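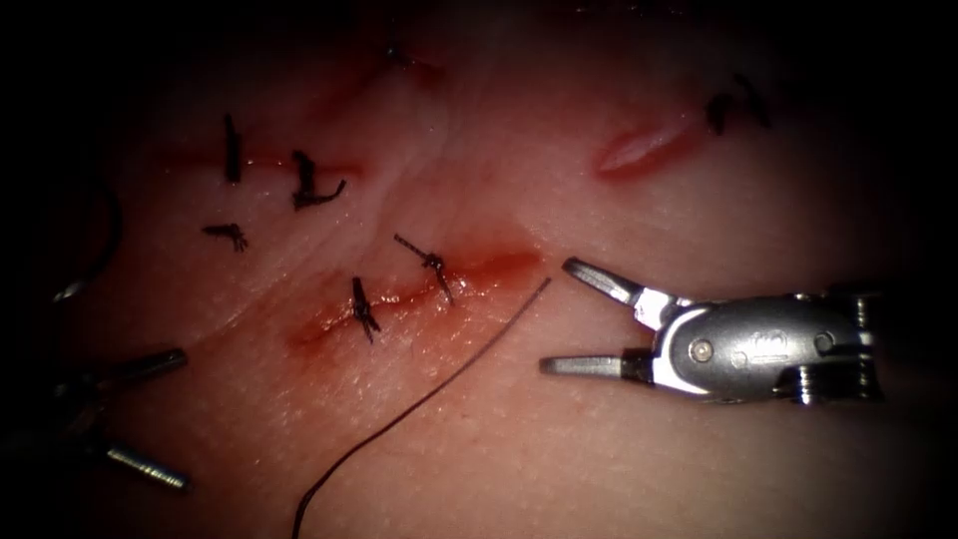 3 Jun 2026 – bench notes, suture pads

OK, long one, because I skipped writing up the last batch properly and then spent half of this morning trying to work out which silicone we had used from my own handwriting. Never again (I say this every batch).

Where we are with pads. The old Brosetti ones are nearly gone. There are two left in the drawer and one of those has a corner missing, so call it one and a half. Everything else in the tray is our own pour, the pale ones. Matěj likes the color because black thread stands out on it, and I agree, it's so much easier on the eyes than that orangey pink stuff we started with, which photographed like lunch meat.

Surface. I know the dimples bother people! Farzana asked about them again. They come from the mold liner and I don't think they do any harm. If you really hate them, turn the pad over, but then you've got the mesh side up and your needle is going to know about it. The shallow creases are another matter. I get those when I peel too early and let the pad fold over my hand on the way out. I left this pour in overnight and still got a few, so there's more to it than timing. Maybe the talc? Wajid thinks we use too much of it. I'll do the next one with a light wipe of dish soap and no talc, and write down what happens, in ink, on the actual page.

Layers. Same three as before: firm skin on top, soft middle, mesh at the bottom. The mix for the skin was 100 grams part A to 100 grams part B, no thinner. For the soft layer I put in 16 grams of the thinner and it feels good, a bit like the heel of your hand. Anum pressed on it and said it was too squishy and that real tissue pushes back more. She has sewn up a lot more people than I have, so next time 5 grams less and we'll compare.

Poured the skin first, waited until it was tacky, then the soft layer on top of that. Mesh last, pressed down with the back of a spoon. Don't use the good spoon. The good spoon is now a silicone spoon.

Cuts. Fresh blade for every pad, please, please. The difference is huge. A tired blade drags the skin along with it and you get a wavy lip on one side, and then whoever is sewing thinks they're doing it badly when the wound is just ugly. Draw the line lightly with the blunt side first, then cut in one pull. Going back over it gives you a little step halfway down that catches the needle tip on its way across. I did that on one of the practice pieces from the first mold and could feel it every single time I went through.

For spacing, leave more room between cuts than you think you need. When you close one, it pulls on its neighbors, and if the neighbor is still open it starts to gape or slide sideways. Two finger widths is what I've been doing. Kausar does three and gets fewer cuts per pad but nicer ones, so I may be converted.

I also like having some of them on a diagonal. Everybody is lovely at sewing a line that runs straight across in front of them and then you tilt it and the wrist goes all funny. It's worth planning one slanted cut near the middle on every pad, where there's support all around it.

The red. I've changed my mind about this a couple of times. The point of the red is to make the cut edges readable, so you can see whether skin is meeting skin or rolling under. Too much and it gets everywhere, into the dimples, onto the thread, onto my sleeve (the gray cardigan, RIP). What works best so far is a tiny amount of the Butt theater blood on a cotton swab, run along the cut with the edges held open, then a dry swab straight after. You want a tinge along the line and no puddle. Don't drip it from the bottle. Matěj dripped it from the bottle.

It does stain if you leave it. Cold water and soap the same day gets most of it off. The pads I forgot about in the tub from the Drelstead visit are pink forever now, but they still sew fine and I've moved them to the knot-tying pile.

Thread. Black, braided, on the curved needles. We went through the end of the reel quicker than I'd planned, over 2 meters on knot practice alone, and most of that was me. Things I keep relearning:

Bite the same distance on both sides. I drift wider on the far side as I get tired, and then the edge bunches up.

Let the needle go in straight and follow its own curve. Pushing it flat tears the skin layer, and once silicone has a nick in it the nick just keeps on traveling.

Don't haul on the knot. Bring the edges together until they touch and stop there. Silicone doesn't swell the way skin does but it will absolutely cut like cheese under a thin thread, and then you have a neat knot sitting in a slot.

Put the knots off to one side of the line, all the same side. It looks tidier and you can see the line underneath when you come to check it.

Trim the tails to the same length as you go. I left mine long to trim at the end and snagged every one of them on the next loop. Anum leaves hers longish so they're easy to take out again, which is fair if you want to reuse the cut, just keep them away from where you're working.

Taking stitches out. Snip close to the pad on one side, below the knot, and pull toward the line so you're not opening it up. A cut can be reused a few times if the holes haven't torn into each other. After that the edge looks like a stamp and you're better off making a new one. I've started sewing the worn ones with bigger bites, well outside the old holes, and that gets you another round or so out of a pad.

Light. Still a fan of one strong light down on the middle of the pad with the rest of the room dim. You see depth so much better, and the little shadow under a tip tells you how close you are to the surface before you touch it. Farzana hates it because she loses her thread off the side into the dark, and yes, OK, black thread on a dark background is hopeless to find. Compromise might be a strip of white tape along the left side. I have tape. I'll bring tape.

Holding the pad down. The double-sided stuff lets go once there's any soap on the back. The suction mat from Jidotthorpe is better but it leaves a ring on the mesh side, which I can live with. Wipe the base with alcohol first and let it dry all the way. If the pad creeps while you're pulling a stitch through, stop and stick it down again, don't try to hold it with your other hand and carry on.

Storage. Flat, talc side to talc side, baking paper in between. NOT rolled. Whoever rolled the big one, it has a memory now and the memory is of being a tube. Keep the inked ones away from the clean ones, the color travels.

To do:
– soap instead of talc, next pour
– soft layer with less thinner, then get Anum to press on it
– more black thread, and ask Kausar where she gets the good needles
– new blades (hide some from Wajid, who opens parcels with them)
– white tape for the left side
– write the pour date on the BACK of each pad with the laundry marker, small, in a corner
– work out how many pads we need for August, Farzana has the list of who's coming

Note for Matěj: the lid of the part B tub was on crooked when I came in and there's a skin on top. I scooped it off and I think the rest is OK, but do a test cup before you trust it with a whole mold. The test cups are in the shoebox under the sink, next to the silicone spoon.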